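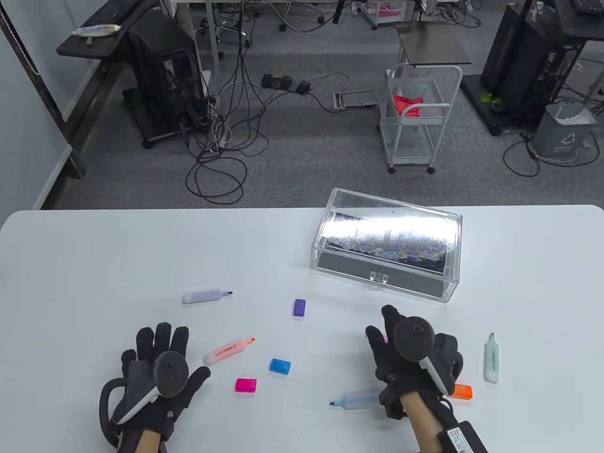

Leave the caps off while you work and cap the lot at the end, said the person I share a desk with, and it will save you time. I have now followed this advice for one whole study season and would like a second opinion.

Print this page | E-mail this page

Highlighters: caps on, caps off, and how to get them all back in the box
Posted by marginal_gains, 19 January 2022

I use highlighters for a living, more or less. I proofread training binders for a small outfit named Prostilcombe, and the current one is 191 pages with a color for every kind of mistake. Lavender is for wording, orange for numbers, blue for cross-references, green for things I plan to argue about. Green gets the most use.

So at any given moment I have several highlighters out on a white table with their caps scattered between them, and a clear acrylic box with a hinged lid that they are all supposed to live in. They do not go home in good order. The barrels are pale and the caps are loud, so a lavender pen and its purple cap don't look like close relatives, and under a desk lamp in the evening I have put the wrong cap on and pushed hard. It fits, too. They all fit each other. Then I open the blue a week later and there's a smear of something inside the cap that makes my cross-references look unwell.

My second trouble is drying out. I had a set die in August in what felt like an afternoon, although the windows were open and I may have gone to lunch. I don't know how long a chisel tip can sit in the air before it starts dragging.

And then there's the box itself. It's a nice box.
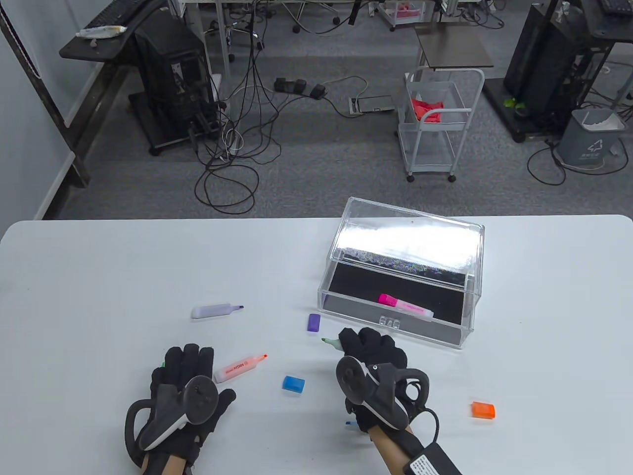

I bought it so I could see the colors without opening it, and it does that. But if I put the highlighters in on the diagonal they roll to the front when I close the lid, and if I put them in straight I can't get my fingers under them. I've been told to store them flat, tip up and tip down, by three different people who all sounded sure.

What I'd like to know:

Should I cap each one as I put it down, even if I'm going to want it again in a minute?
Is there any sane way to stop mixing up the caps?
Flat or standing?

I'm not looking to buy a new set. I'm fond of these, and the last replacement set I ordered from Girninent came with two yellows and an attitude.

inkwell_and_truly
Marked helpful by the poster

Cap each one as you put it down. I know. It's dull and you'll resent it for a couple of days, and then your hands will do it without telling you.

If you can't face that, post the cap on the back end of the pen while you're writing. Check that yours will hold it, as some barrels are too fat at the back and the cap just sits there until you sneeze. If it holds, you've solved the mixing problem as well, because the cap never gets the chance to meet anyone else.

If it won't hold, the thing that worked for me is a strict rule of one pen open. You want orange, you close lavender first. You'll find you start reading the page differently: I go through once for wording and once for numbers, and I catch more. It is slower by the clock. My binders aren't as long as yours, though I did once do an 879-page parts catalog this way and got through it with every cap on the correct head.

On the drying: it depends a lot on the ink and on the room, so I won't give you a number of minutes. Mine go a bit scratchy if I leave them open through a phone call with my mother. They usually come back if you cap them and lay them down overnight. When a tip still drags the next day, I consider the pen retired and let it do envelopes.

Flat is fine for highlighters. If you stand them tip up for weeks the ink sinks to the far end, and you get a pale line until it wanders back. Tip down keeps the nib juicy and can also keep the inside of the cap juicy, as you may discover on your cuff. Flat is the compromise, and a box with a lid was made for it.

For the rolling, cut a strip of felt or that rubbery drawer liner to the size of the floor of the box. Lay the pens straight, side by side, all pointing one way. To get them out, tip the box toward you a little and pick up the one at the front. I find it also helps to leave a finger's width free at one end, so measure before you buy any more pens.

Fasden_fan
Reply

just use pencils

twice_underlined
Reply

Agree with most of the long answer, disagree about the smear.

If you've already put a wrong cap on, don't leave it. Twist a corner of damp paper towel, push it into the cap, turn it, and do that until it comes out clean. Let the cap dry before it goes back on. For the tip, scribble on scrap paper until the stray color is gone. On a blue that got into a purple cap this took me most of a junk mail flyer. On anything lighter it takes patience and a second flyer.

For telling caps apart under a bad lamp, put a dot of nail polish or a bit of colored tape on the barrel, as near the tip end as you can without the cap covering it, in the same color as the cap. Purple dot, purple cap. It looks like a kindergarten but you stop having to think. I used tape from the Pisharody bargain bin, around 20 little rolls in a bag, and I expect to leave the rest to someone in my will.

Also, at the end of the day, before you close the box, line up the pens and line up the caps in the same order and do them left to right. When there's a cap missing, look on the floor first. Gray carpet eats the dark ones, and the chair finds them before you do.

marginal_gains
Reply to both

Thank you. Felt has been cut and is a little too wide, so it has a wave in it, which the lavender has settled into. Tried the one-pen rule this morning and lasted until page 2. Will try again after lunch, with the caps on.

Print this page | E-mail this page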